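Pleno Pick-and-Place Task Pack

Pleno is a set of 226 simulated tabletop tasks for two-finger grippers, built by Uvia. Each task pairs a small object with a container on a plain surface, and the starter group uses an orange cube and a teal bin with rounded corners.

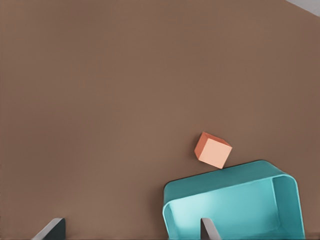
Object and bin positions can be fixed or shuffled at each reset. The pack ships with over 3250 scripted runs - replay files included - and loads on four workers by default.

License: single site, one year. Updates are free through May. Support contact: Bo-ram Yang.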